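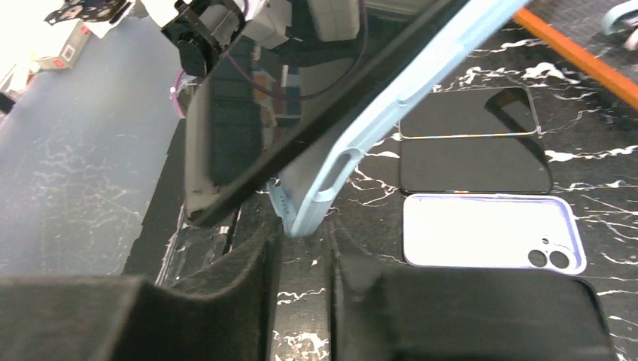
Search notebook Go

15 November 2020
Posted by Wanting Cheng

Phone case fit, bench notes. Writing this fast, want to get home before dark.

Spent the morning on light blue silicone vs the lavender/white. Both are Jillov samples, October batch. Blue one goes on fine if you seat the long side first, the side with the button cutout, then roll the rim over the opposite edge. Start at a corner and it bunches up. Did it wrong twice before I remembered Yaqin already wrote this down in the last notebook. Read the notebook, Wanting.

Lavender: rim feels stiffer. Camera cutout is square w/ two round openings. Haven't put a phone in it today, only looked at the inside back for mold flash. Little bit of flash near the cutout. Not bad. Ask Jillov if they trim by hand.

Weights, blue case only, kitchen scale so don't quote me:
- 18 g bare
- need to redo with the phone in, scale kept timing out

Black glass panels - leave them flat on the marble mat and DON'T stack. I keep stacking. The mat is nice to look at but terrible for finding black things on, black with white veins, you lose an edge every time. Yaqin wants to go back to the gray mat. I'm fine with that. Also glossy glass + overhead light = can't see dust until the thing is on the phone.

Fit cycles on the blue: 25 on/off. Rim still snaps back, no whitening at the corners that I could find. Row of dots near the end of the side picks up lint, wiped w/ alcohol, came off. Stopped at 25 becuase my thumb hurt. Plan says more, plan can wait.

Part numbers so I stop hunting for them: blue is 426, lavender is 459. The labels on the Kundell bin are swapped!! Fixed one with tape, the other still needs doing.

To do
- relabel 459 bin
- redo weight with phone
- lavender fit, same cycles as blue
- order wipes (Cerneten were slow last time, try someone else?)
- ask Yaqin Duan where the good calipers went, the drawer has just the plastic pair

Yaqin if you get in before me: the blue one is done for fit, don't restart the count. Lavender is all yours if you want it. Pls write the nubmers in here and not on a sticky, I threw one out last week and it was the drop heights.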